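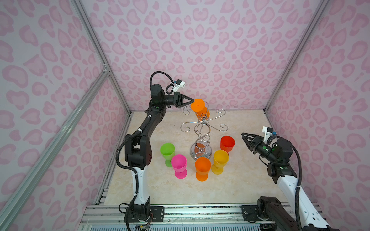 The 285 was already in when Younes came down the steps at Clellach, and it was one of the new ones! He ran the last bit, bag banging on his hip, and got his foot over the line just before the doors closed.

"You're grinning," said Lerato from the front seat, the one above the wheel. She'd saved it by putting her coat on it.

"They've moved the bell pushes. Look, they're on the poles now, you don't have to lean over anyone."

"I did notice."

"And the blind's amber. I thought they'd go white, like the Olum cars, but it's amber."

The tram swung out past the old depot and took the new curve, the one they'd all waited five years for, and there wasn't a squeal or a lurch. Younes put his palm flat on the window and felt it hum. Up to 30 on this stretch, Gilles Leblanc had told him, and Gilles had driven the test runs all through March, so he ought to know.

"Here comes the bridge," said Lerato, and she stood up, which she never did.

They went over the river with the whole town laid out on the left – the brewery chimney, the swimming baths, the backs of the houses on Leretti Street with their washing out. He'd lived behind one of those for 20 years and had never once seen it from up here.

"That's my mum's kitchen!" he said, far too loudly, and an old man across the aisle turned round to look as well.

"Which one?"

"Green door. No, gone now. We'll get it on the way back."

"Nic Giolla next," said the voice.

Lerato sat down again and kept hold of the pole. "Do you want to get off?"

"Do you?"

The doors opened and the cold came in.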